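4.2 Where the advertised charging speeds come from

Product pages for multi-device charging pads tend to quote one number, and that number is the rated output of the transmitter.
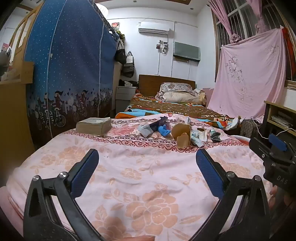
It says little about how much power reaches a phone, and less about what happens when a watch or a pair of earbuds is placed beside it. We read the public material for three pads, the Skasport, the Etthorpe and the Gondal, and could not find a test setup described in full for any of them. Gondal comes closest. Its spec sheet gives a room temperature and a battery level at the start, but leaves out the phone model and whether a case was fitted.

The claim repeated most often is that a second device does not slow the first. We doubt this holds in general. A pad fed by a single wall adapter has a fixed budget, and unless the adapter is well oversized, something has to give. The review site Dotach reports "no visible slowdown" for the Skasport, based on a phone with a 3000 mAh battery charged to 40 percent. Stopping there avoids the later part of the charge, where heat limits and tapering matter most – and where a buyer is likely to notice a delay. We therefore treat the Dotach result as a partial one and do not use it in our comparison.

Placement is another gap. The maker photos show a phone centered on a bare desk. Many people charge in bedrooms, and a soft cover like the floral bedspread in Figure 3 is a different surface from a desk: a pad can sink or tilt, and airflow underneath may be poor. None of the three makers reports a test on fabric. We would not assume the effect is large, but we see no basis for assuming it is zero.

Figure 3. Floral bedspread with small items resting on it.

For the trials in Section 5, each pad was run with its supplied adapter, and every session continued until the phone reported 100 percent.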